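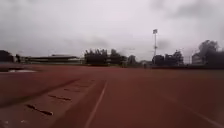
How many laps of the track make two miles?

Eight and a bit. If you start from the line and run eight laps in lane one, you still owe 18 meters and change.

Lucie Bélanger had written both of these on the inside cover of her notebook, the question in blue and the answer in pencil, and she read them again while she waited for Aaliyah Wong to finish tying her shoes. Aaliyah used a double knot and then tucked the loops under the laces. It took her a long time.

"You've got 30 minutes," Lucie said. "After that the school has it."

"I know."

The track at Atness was red and had been red for as long as Lucie had been coming to it. It had been put down the summer she moved from Drimemine, and in the hottest part of June it had smelled like tires all the way to the bus stop. The smell was gone now. The color had faded in the places where people ran most, and the rest of it left dust on your hands if you sat down to stretch.

Aaliyah stood up and walked to the line. She was 23 and had not raced in two years. In that time she had worked at the hardware store on Ross Street, gotten engaged, gotten unengaged, and moved back into the room over her mother's garage. She had told Lucie all of this on the phone, quickly, and then asked if Lucie was still coaching.

Lucie wasn't. She said she was.

"Easy for the first one," Lucie said. "I don't want to see anything fast."

Aaliyah went. Lucie started the watch and wrote the date at the top of a clean page, 29/10/2023. She wrote "wind from the trees" and then stood with the pencil against the paper. There was a way Aaliyah used to run, with her left elbow out, and Lucie had spent most of a spring trying to get rid of it. The elbow was still there. She didn't write it down.

The first lap was too fast. The second was slower and the third was slower than that. On the fourth Aaliyah drifted out toward the second lane on the bend, and Lucie called to her to hold the line. Aaliyah came back in. She didn't look over.

By the sixth lap she was breathing through her mouth. Lucie could hear her well before she came past, and then for a while after. She thought about the last race, the one at Zeltholm, where Aaliyah had stepped off onto the grass with a lap to go and sat down. There had been nothing wrong with her. Lucie had asked her what happened and she had said, "I don't know, I just stopped." They had driven home with the radio on. Neither of them had called the other until this month.

"Two more," Lucie said.

Aaliyah nodded. Her face was wet and her hair had come loose on one side.

At the end of the eighth lap she crossed the line and kept going. Lucie had forgotten to remind her about the extra piece. Aaliyah ran it anyway, 18 meters or close to it, and then she slowed and walked with her hands on top of her head. Lucie stopped the watch late and had to guess at the seconds.

"Was that bad?" Aaliyah said when she got back.

"It was slow."

"How slow?"

Lucie turned the notebook around and showed her. Aaliyah read it and wiped her nose on her wrist.

"Okay," she said.

A bus had pulled up on the road and kids were getting off it with their bags. Lucie picked up the water bottle and handed it over. Aaliyah drank half of it and poured some on the back of her neck.

"Same time tomorrow?" she said.

"Not tomorrow. Your legs will hurt tomorrow — the day after."

Aaliyah sat down to take her shoes off. The knots had pulled tight, and she was still working on the first one when the kids came through the gate.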